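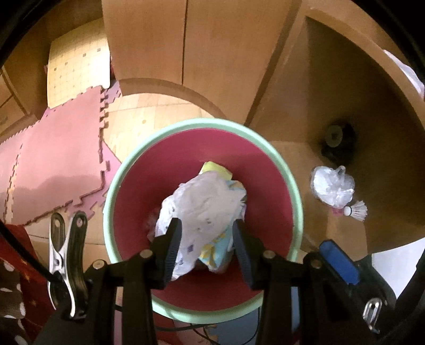 Flosura Cup semi-final, Tekby v Yimyam – match thread and after

touchline_jin
Final score 2-1 to Tekby after extra time. Yimyam had the better of the first 69 minutes and should have been two up. Then Saengthong came on for Tekby and the whole game tilted. Equalizer in the 86th, winner seven minutes into extra time. I thought Yimyam's legs went.

oldnorthend
Their legs went since they had one sub left by the hour. You can't make two changes at halftime in a cup game that might go long. Hemmin was their best midfielder and she was sitting on the bench in a coat when the second goal went in.

touchline_jin
Hemmin had a yellow and was a foul away from a red. I would have taken her off too.

oldnorthend
At halftime? No. Talk to her, move her ten yards deeper, leave her on. Everything Yimyam did well in the first half went through her.

marrow88
Was the equalizer offside? From behind the goal it looked a yard off. The flag stayed down and the defenders stopped anyway, and that's on them.

kit_and_caboodle
I was level with it. She was on. The left back was slow coming out and played her on by plenty.

marrow88
Fair enough, you had the better spot. Still think the free kick before it was soft.

kit_and_caboodle
Soft, yes. I've seen them given all season though. Crowd was 124 on the gate by the way, best so far this year for either club.

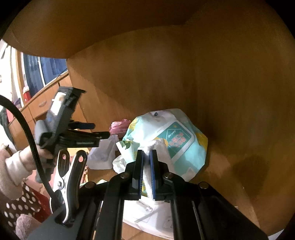 Phone clamp and spring clamp

dunlin
Can somebody explain the Tekby shape after Saengthong came on? The club site says 4-4-2 but I saw three at the back.

touchline_jin
Three at the back with the ball, four without it. The right back went up next to Chutima and stayed there. Yimyam never sent anyone with her. That's where the cross for the winner came from.

oldnorthend
Agree with that. It was a good change and I'll give the Tekby bench credit. I still say Yimyam lost it more than Tekby won it. They hit the post and missed an open goal before the break.

kit_and_caboodle
You say that every time Tekby win. They lost to Yimyam in October playing the same way and you told us the better side won that day.

oldnorthend
The better side did win that day.

dunlin
Clitent in the final then. They sit deep and wait, so I can't see the right back getting that kind of room again. Does anyone know if Saengthong starts?

touchline_jin
I'd keep her on the bench until the hour. Tired defenders don't want to see her warming up.

marrow88
Start her. If you're a goal down to Clitent after an hour you aren't getting it back.

dunlin
With marrow on this one. Kickoff is 2 pm, same ground, and the far gate opens at 1.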